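Can a robot put away my cups?

Last updated: Sunday, February 17, 2019

My cousin Giang Kiều asked me at dinner when she can buy a machine which empties the dishwasher. She knows that I follow this subject as a hobby, so she expected a year. I could not give her one, and I promised to write something instead.

First I should tell what I mean by a chore. The dishwasher itself is a machine and it does its work well. But somebody must still fill it, empty it, and put the plates and cups in the cupboard. In our flat in Drellstead this is my job, and it takes me a few minutes while the kettle is boiling. I don't look at my hands at all. I take two cups, push one into the other, and my head is already at the breakfast.

For a robot this same small thing is a proper task, and people study it in simulation before they dare to try it with real crockery. I have spent several evenings looking at such simulations, and the one with the cups is my favourite, because it is so close to what I do myself. 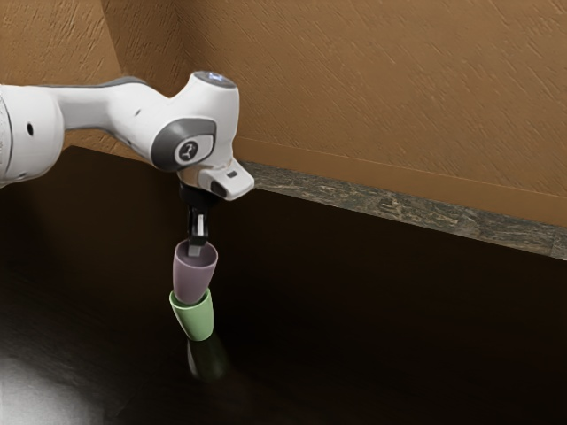 Pink cup into green cup, in simulation.

Look how the fingers hold the pink cup. They go down inside the rim, and it seems they grip it from there. I tried it at home with two fingers and a plastic cup and it is less comfortable than holding the cup around, but there is a good side: the outside stays free, and the outside is what must go into the other cup. Also the green one is standing a little tilted. My hand would feel this and correct it. The arm has to learn about it in some other way.

My friend Tuấn Đinh worked for 6 years in a packing hall at Cikano, and he is much less patient than me with this topic. He says that on a shop floor the question was answered long ago: if every part comes in the same position, the machine wins, and if the parts come as they like, you call a person. He remembers a line where the trays arrived a bit turned, and 2 people stood there the whole shift only to make them straight for the machine.

I think he is right about the hall, but a kitchen has no line. Every cup is "a bit turned". And then there is the seeing, which I did not consider enough before.

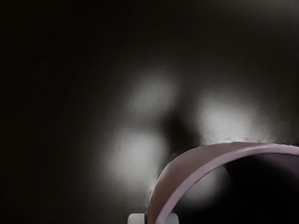
When you are very close to a thing, you lose it. Try to bring your eye to the edge of a mug: you have only a curve, some light and some dark, and you must guess the rest. We can guess because we know mugs since childhood. We also know that a bright patch on a table is only the lamp. A machine must learn that too, and a shiny dark worktop makes the lesson harder. I would not choose such a worktop even for myself, as every fingerprint stays on it.

Mwende Tanui, who writes to me sometimes after my posts, asked why one doesn't simply use better light. I suppose in a factory one does. At home I have one lamp above the sink and the sun when it wants, and I will not rebuild the kitchen for a helper.

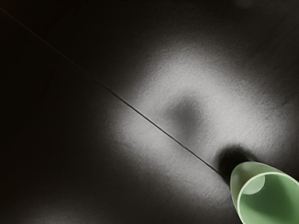
Pale green, a thin dark line and a lot of shadow.

So what did I answer to Giang? I told her that floors are solved more or less, if you pick up the socks first. Folding clothes I would not wait for. Cups are somewhere between - I believe that a machine will stack them nicely on a table quite soon, and that the cupboard with its door, its high shelf and my grandmother's glasses will take much longer. She said then she will keep her husband for this work.

In April I want to write about window cleaning, where my opinion is more hopeful. If you have a machine at home which does a chore really alone, please write to me what it is and how often you must rescue it.

18 shares | 5 comments

Contact | Copyright Trinh Cao | Back to top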